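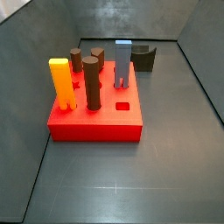

Questions about buying a bench cell keep coming in so they're all going on one page. Read this before you fill in the Starnasora request form, please. Most of the forms that come back come back over small stuff. People budget for the arm and forget everything the arm sits in or picks up. Gray walls on three sides, a dark floor, a red shape-sorting block with its pegs – all of that is a line item too, even the cheap bits. Put it on the form.

**When do requests close?**

End of June. 5 p.m. on the last day, and the form really does lock. Late ones go to the next round.

**Who can apply?**

Any group with bench space at Doucette, or a written promise of bench space. The promise has to come from the building office. An email is fine. A hallway conversation is not.

**Do I have to buy from Solla?**

No. Solla has our pricing agreement so the paperwork is shorter, that's all. If you go elsewhere you need 2 quotes, both dated, both for the same thing. We had a request where one quote included the controller and the other one didn't. Sent it back.

**What is the Hurance package?**

The bundle most groups end up ordering. Arm, controller, basic gripper, pendant, cables. Does NOT include the table, walls, cameras, lights, fingers other than the standard pair, or anything to pick up. Read the quote line by line. "Mounting" on the Hurance quote means bolts and a plate, not a stand.

**How long does delivery take?**

Plan on up to 8 weeks from the purchase order. From the purchase order, not from the day you hit submit. Cameras usually show up first and then sit in a box. Check them when they arrive anyway, return windows are short.

**Wrist camera or fixed camera?**

Both if you can. If the budget only covers one, start with the fixed one – easier to set up and you can see the whole work area. But for insertion tasks you will want the wrist view pretty fast. A fixed camera loses holes behind tall pegs, and then somebody is bending over the table trying to see which one is open.

Price the wrist mount separately from the camera. Also the longer cable. Also strain relief for the cable, which costs almost nothing and gets left off every time.
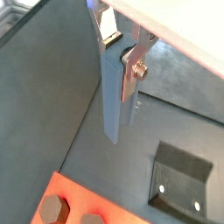

Ask about close focus too, before you order. Some of the small cameras are fine at arm's length and soft at the distance you care about. The vendor will lend one out if you ask nicely. Try it with your own parts and your own lighting, not on their demo table.

**Do I need special fingers?**

Depends on the parts. Straight-sided blocks and pegs are easy, the standard pair with rubber pads does it. Curved pieces are a pain. Arc shapes, half rounds, anything that wants to roll or tip. If your part set has those, put a second set of fingers in the request now. Adding it afterwards means a change order and the change order form is longer than the orginal form.

Pads wear out. Budget spares.

**Can I put toys on an equipment request?**

Yes. Call them "task objects" so purchasing doesn't bounce it. Shape sorters are good value, they give you a range of fits for very little money. Buy doubles of the same set if you can. Pegs go missing, and a replacement from a different batch may not fit the hole the same way. Don't mix sets unless you mean to.

Write down which set you bought, too. The seller page will be gone next year.

**What about the walls and floor?**

Plain, dark, matte. That's the recommendation and you can stop reading there if you're in a rush. Gray panels are what we stock. A shiny floor throws reflections and you'll be chasing them for weeks. Floors scuff no matter what, so order a spare panel with the first batch – a single panel later on costs more in shipping than in panel.

Measure the reach of the arm first, THEN size the walls. One group did it the other way around and the wrist hit the side panel on every approach from the left. Panels had to be recut. Their budget, not ours.

**What's the smallest request you'll look at?**

$100. Under that, use your group card. Yes, people have asked for a box of bolts.

**How much should I hold back?**

7 percent for stuff you forgot. Put it on its own line marked "contingency", don't hide it in the camera price. We can tell.

**Can I request used equipment?**

Sometimes. Arm yes, if it comes with a service record. Controller yes if it matches the arm. Gripper, probably not worth it. Used cameras no – we've had bad luck, and warranty is most of what you are paying for.

Ask what software version the controller is on and whether it can be updated. Get it in writing.

**Do I need a safety review before buying?**

Before power-on, not before buying. But book it early, the calendar fills up over the summer. The reviewer wants a drawing with the arm's reach marked, where the stop button is and where a person stands. A hand sketch is ok if it has measurements on it.

**Who pays for repairs?**

First year, the vendor, if you bought the coverage. Buy the coverage. After that it's your group. Crashes into the table are not covered by anyone, we've tried.

**Can two groups share a cell?**

Yes and it bumps you up the list. One request, one budget code, one contact. Work out beforehand who gets mornings. Each group should keep it's own task objects in its own bin, and take brackets, boards and so on off the table at the end of a session.

**My request got sent back. Now what?**

Look at the comment box at the bottom, it's easy to miss. Usual reasons:

- quotes don't match each other
- no bench space confirmation
- Hurance package listed but no table or stand anywhere
- shipping left off
- contingency buried in another line

Fix that and resubmit under the same number. Don't start a new form, you lose your place.

**Can I change things after approval?**

Swaps inside the same category are fine, send a note. Camera for camera, fingers for fingers. Moving money from cameras to the arm needs a new signature. Allow a week.

**Where do I send questions not on here?**

Starnasora equipment inbox, with your request number in the subject line. No number yet, put "planning". Mornings are quicker.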